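4. 실험

4.1 실험 환경 및 과제 정의

본 절에서는 3장에서 제안한 파지력 제어기 Kelemen과 기준 제어기 Anmont를 동일한 휴머노이드 플랫폼에 탑재하여 세탁물 인출 과제에서 비교한다. 과제는 전면 도어형 세탁기의 드럼에서 직물을 꺼내 바닥에 놓인 바구니로 옮기는 것으로, 도어는 매 시행 전에 열어 둔다. 바구니는 드럼 개구부 아래쪽 바닥에 두며, 초기 위치와 방향은 시행마다 변경하였다. 두 제어기는 팔 궤적 생성부를 공유하고 손가락 관절의 전류 제한과 접촉 판정 방식에서만 차이를 갖는다.

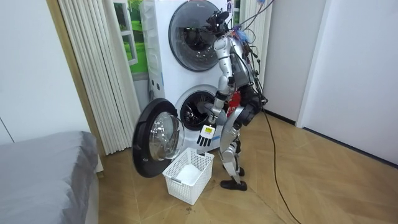
Anmont는 손가락 관절별로 고정된 전류 상한을 두는 위치 제어 방식이다. Kelemen은 손가락 관절의 전류 변화율로부터 접촉 여부를 추정하고, 직물이 드럼 가장자리에 걸려 인출 저항이 증가하는 구간에서 파지력을 단계적으로 높인다. 두 제어기 모두 손목의 힘/토크 센서는 사용하지 않았다. 제어기 파라미터는 Bekusgate 시험실에서 11월에 수집한 예비 시행으로 조정하였으며, 이후의 모든 비교 시행에서 고정하였다.

4.2 시점 구성

카메라 구성은 두부 카메라 단독 조건과 두부 카메라에 외부 고정 카메라를 추가한 조건의 2종이다. 두부 시점에서는 열린 도어의 유리와 검은 테두리가 바구니 쪽 바닥과 겹쳐 투영될 수 있으며, 이 경우 바구니 윤곽 추정에 사용할 수 있는 화소가 감소한다. 외부 시점은 손과 드럼 하단 사이의 상대 높이를 제공하지만, 로봇 몸통에 의해 반대편 팔이 가려지는 한계가 있다. 두 시점의 정합에는 Skirketano 보정 도구를 사용하였고, 보정은 매 세션 시작 시 1회 수행하였다.

학습 기반 파지점 추정기는 원격 조작으로 수집한 영상 3733장을 사용하여 학습하였다. 파지점 레이블은 직물 가장자리와 주름의 능선에 부여하였으며, 도어 유리를 통해서만 관찰되는 영역에는 레이블을 부여하지 않았다.

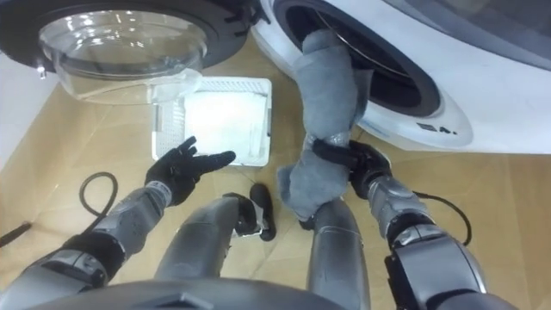

두부 카메라만으로 파지점 추정이 가능한가?
직물의 일부가 드럼 입구 밖으로 나와 있는 경우에는 단독 시점으로 충분하다. 직물 전체가 드럼 안쪽에 있으면 내부가 어둡게 촬영되어 추정 분산이 커지므로, 이 구간에서는 추정값을 직접 사용하지 않고 사전에 정의한 탐색 동작으로 대체하였다.

4.3 결과

제어기와 카메라 조건의 각 조합에 대하여 40회씩 시행하였다. 두부 카메라 단독 조건에서 Anmont는 13회의 인출 실패를 보였고, 실패의 대부분은 직물이 드럼 가장자리를 넘는 순간의 미끄러짐에서 발생하였다. 같은 조건에서 Kelemen의 인출 실패는 2회였다. 외부 카메라를 추가하더라도 미끄러짐에 의한 실패는 유의하게 줄지 않았으며, 개선은 주로 바구니 위에서의 투하 위치 오차에서 관찰되었다. 이는 인출 단계의 성능이 시점 구성보다 파지력 조절 방식에 더 크게 의존함을 시사한다.

양팔의 역할은 고정하지 않았다. 한 팔이 직물을 인출하는 동안 다른 팔은 바구니 쪽에서 대기하며, 필요 시 늘어진 직물의 하단을 유도한다. 대기 팔의 손가락은 펼친 자세를 기본값으로 하였는데, 파지 자세를 기본값으로 두었을 때보다 접촉 후 재파지까지의 지연이 짧았다. 다만 대기 팔이 두부 카메라의 시야를 침범하는 경우가 있어, 전완 영역은 로봇 기구학 모델로 마스킹한 뒤 추정기에 입력하였다.

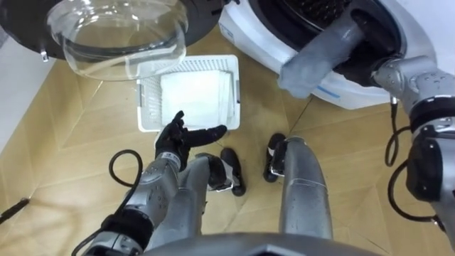
그림 3. 두부 시점에서 본 세탁물 인출 과제. 오른팔은 드럼 입구에서 회색 직물을 잡고 있고, 왼손은 바구니를 향해 뻗어 있다.

4.4 한계

본 실험은 단일 세탁기와 제한된 종류의 직물만을 대상으로 하였다. 얇은 직물에서는 전류 변화율이 잡음 수준에 근접하여 Kelemen의 접촉 판정이 지연되었다. 또한 팔 외부로 노출된 케이블의 장력이 손목 자세에 미치는 영향은 모델에 포함하지 않았다. 젖은 직물의 질량 변화에 따른 전류 상한의 적응은 5장에서 별도로 다룬다.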